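How to quiet a squeaky drawer without buying anything silly

Every December my inbox fills up with people asking which spray fixes a noisy drawer. I have tried most of them, and my answer is that the spray is usually the last thing you need. The tin says it works on everything. I have never owned a drawer called everything.

Start by emptying the drawer completely. People skip this, then tell me the runner is worn out when there are 9 kilos of batteries and takeaway menus sitting on it. Open and close it empty a few times. If the noise goes away, you have a storage problem and you can stop reading.

If it still complains, take the drawer out. Most metal runners have a small lever on each side. One goes up and the other goes down, and you press both while pulling. Older wooden drawers lift at the front and slide free. Don't yank. If it won't come, look for a screw before you blame the lever.

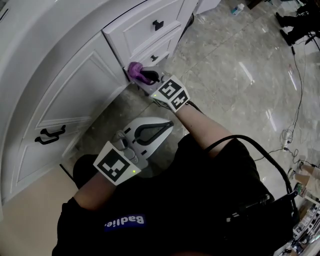

Cleaning is where most of the improvement comes from, whatever the hardware shop tells you. Wipe the full length of each runner with a dry cloth first, then one dampened with a little dish soap, then dry it again. Hair and old grease collect at the back, so bring a torch. Get down low for the bottom drawer. A white cabinet like the one in the photo will show every grubby fingerprint, and a black shirt like the one worn in front of it will show all the dust, so dress accordingly or don't care, as I don't.

Now check the screws. Tighten each one until it is snug and leave it there. A screw that spins without biting has stripped its hole. The usual trick is a wooden matchstick (head snapped off) and a dab of white glue. I was sceptical of this one for years, and Orsolya Bodnár, who taught me most of what I know about furniture, still is. Mine have held so far. Let the glue dry overnight before you put any load on it.

Next, measure. The gap between the runners should be the same at the front and the back. On my own kitchen unit it was 441 millimetres at the front and 444 at the back, and that was enough to make it howl. Loosen the screws on one side, nudge the runner over and tighten again.

Only now do you get to lubricate. For wooden runners, rub a plain candle along the edges. For metal ones, use a dry silicone spray, a very short burst, and wipe off the extra. Skip cooking oil. It goes sticky, it smells, and it collects crumbs — I have cleaned up enough of it in other people's kitchens.

As for the soft-close add-ons, I fitted a pair from Jutier and a pair from Grarnov. Both slowed the drawer down. Neither did a thing about the squeak, despite what the packets promised.

Put the drawer back, slide it through its full travel and listen. If one side still grinds, the runner is probably bent, and a new pair is the honest fix.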